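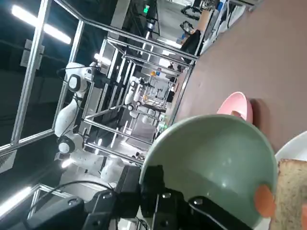
Project report, bench upkeep group (me, Rosalie Zaugg and Severin Baumgartner)

So our half of the class got the two-arm table to look after this term, and I'll admit I wanted the coding half. Everybody wants the coding half! But somebody has to keep the thing running, and by December I was the person people came to find when the right arm started whining, so I guess I've come around on it.

The biggest job was the gripper on the right arm. We inherited it from last year's group with a note that said "pads fine" and nothing else. The pads were not fine. One had gone shiny along the edge and things kept slipping, mostly plates and bowls, and for two weeks we blamed the grip force setting and kept bumping it up. It started at 20 in the settings page and we got it all the way to 40 before Seraina Wyss (our lab instructor) came by and asked if anyone had looked at the rubber. Nope. We swapped both pads and went back down to 20 and it held. I'm a little embarrassed how long that took.

While we had the fingers off we found a loose screw too. Severin put thread locker on it, the removable kind, and now we mark every screw on the gripper with a paint pen so you can see if it has turned. I check the marks before the first run of the day. It takes a minute, maybe less if you brought a flashlight. 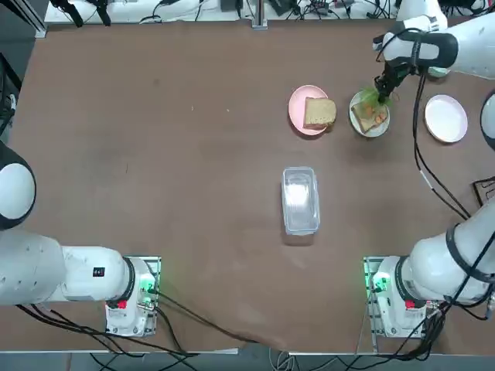

Cables were my own pet project and I'm not totally happy with how they ended up. The right arm does most of the reaching in the sandwich task, so its cable gets worked a lot harder than the left one. When the gripper is way out over the white plate, putting the green garnish on the bread with the carrot slices, the long cable hangs from the wrist and curves down the side of the table, and that curve is what I spent most of my time on. Too short and it tugs at the wrist when the arm stretches. Too long and it drags across the plates – we knocked a bowl on the floor that way. I tried three lengths of slack and kept the middle one. Rosalie thinks it should be an inch shorter and we have agreed to disagree.

The bases need attention too. We put a wrench on the mounting plate bolts once a week, and the right one had loosened a tiny bit two different times. Our guess is it's from the arm swinging out so far, but we never really tested that. We also found out the hard way that if you move a base even slightly, you have to redo the calibration, all of it, and the log entry for that afternoon (run 41) is mostly me apologizing.

Things I'd tell next year's group: order the pads early, they took forever to get here. Write down the old setting before you change it. Keep the paint pen in the drawer with the hex keys, and if it's not there, ask Severin.

We still haven't fixed the whine. It comes and goes, mostly in the morning, and Seraina wants us to record it before anybody opens up a joint.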